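Petelport Football Club
Player Recruitment: progress report to the Quartey Fund
Period ending September
Prepared by Esi Nyarko, Head of Football Operations

1. Summary

The grant covers changes to how the club identifies, signs and keeps players. The scouting database is in use. The revised contract policy has been adopted for the first team and is in draft for the women's side. The loan tracking work is behind schedule.

2. Scouting database

Records were moved from spreadsheets into Nesomel over the summer. The system now holds almost 2000 player entries. Duplicates remain, mainly where a player's name was spelt differently by different scouts, and Oluwaseun Sani is merging these by hand. Match reports are to be filed by noon on the day after a game. Compliance is good among full-time scouts and patchy among part-time ones.

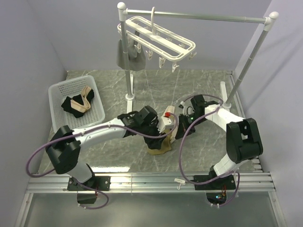
Reports must now state the position watched as well as the player's listed position. Older entries do not carry this field and will not be updated unless the player is watched again.

3. Contracts

Six first-team signings were made in the window, two of them on permanent terms. No deal was agreed without a written report from at least two scouts. Salamatu Eshun has asked that the same rule apply to renewals; the board has yet to decide.

4. Loans

Monthly reports from host clubs are arriving late or without minutes played. Trekel Town has agreed to use our form. Getsemaní Medrano is contacting the others.

5. Spending

Scout travel is over budget owing to away fixtures early in the season. Software costs are under. We ask permission to move the difference between the two lines.

6. Next period

Finish merging duplicates. Submit the women's contract policy to Yaa Boateng for review. Report on loan minutes for all players out on loan.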